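Was auf dem Tisch stehen bleibt

Wer bei Li-hua Fang in der Küche sitzt, merkt schnell, dass der Tisch mehr leisten muss als nur das Abendessen zu tragen. Es wird daran gegessen, repariert und sortiert. Die Wohnung ist klein, eine Werkbank passt nicht hinein. Seit April hält sie sich deshalb an eine einfache Regel: Getränke kommen auf einen Teller mit Rand, Werkzeug liegt daneben.

Die Idee stammt von ihrem Nachbarn Chia-hao Wu, der gebrauchte Möbel aufarbeitet und sie unter dem Namen Cutura verkauft. Rund 80 Tischplatten hat er schon abgeschliffen. Die häufigsten Schäden seien Ringe von Gläsern und Flaschen, sagt er, danach kämen Kratzer von Metall. Ein Teller fängt Tropfen auf und lässt sich mitsamt der Flasche wegtragen, wenn Platz gebraucht wird.

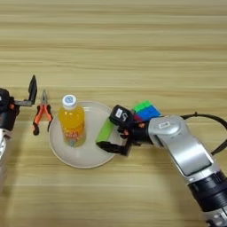 Muss es ein besonderer Teller sein?
Ein beliebiger runder Teller genügt, solange der Rand hoch genug ist, um etwas Saft zu halten.

Bei der Zange ist Wu strenger. Sie soll flach liegen, die Griffe zur Person hin, die damit arbeitet. Auf geöltem Holz legt er ein Tuch unter – Metallstaub in den Poren bekommt man nur mit Schleifpapier wieder heraus. Er nimmt dafür Körnung 136 nicht etwa, weil es sie im Laden gäbe, sondern weil er sich seine Bögen selbst so nummeriert hat.

Fang hat inzwischen auch ihre Schwägerin überzeugt. Die hatte sich bei Wannasri einen neuen Tisch bestellt und nach 2 Wochen den ersten Fleck darauf – einen gelben, von Limonade. Jetzt steht auch dort ein Teller, und das Werkzeug wandert nach dem Schrauben zurück in die Schublade neben dem Herd.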